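Too many bowls, too few cupboards

I moved into the Julcombe apartment with 2 cupboards. Two! My last kitchen had a whole wall of them, and I filled every shelf because I could. So this September has been one long round of deciding what gets to stay, and the answer so far is soup bowls. Everything else is up for debate.

My big mistake was packing by type. It looked great in the bins, and then I needed one deep bowl for chili at nine at night and had to unpack half the kitchen to get at it.
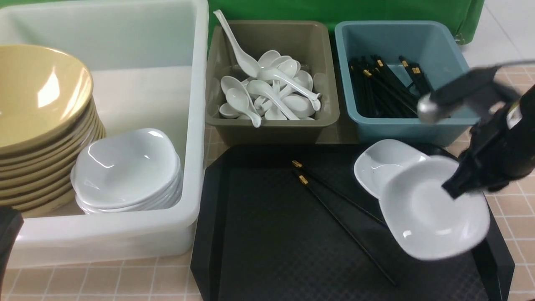 My sister told me over the phone that you should pack by meal, so the breakfast things travel together and you can eat like a person on the first morning. She has moved six times, so okay, fair. I wish she'd called before the truck came.

Anyway, I've been reading up on small kitchens (the Plonditano forum is a rabbit hole, be warned) and trying things out. Shelf risers are great. Hooks under the shelf are great until you bump one with your forehead. I also cleared out the drawer of takeout menus and found a gift card for 100 dollars to Rastura, which closed.

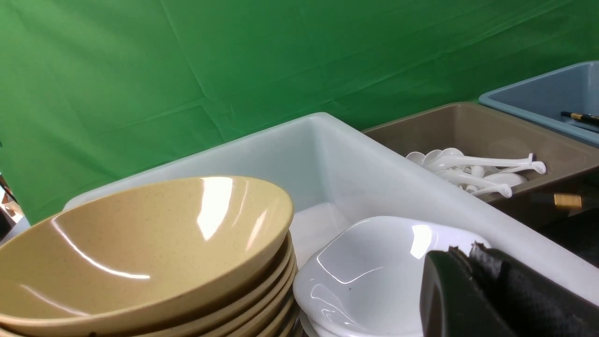
One reader wrote in after my last post to say she keeps only four of everything and makes guests wash up between courses. I laughed, but I keep thinking about it! I do love having people over, though, and I don't want to hand anyone a sponge with their salad.

What I've settled on is one everyday stack by the stove and the rest up high, where I need the step stool.
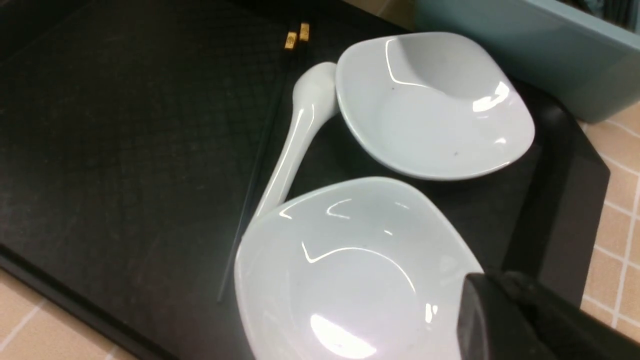

The step stool, of course, has no place to live either. Right now it's behind the bathroom door - not ideal - and I trip over it most mornings.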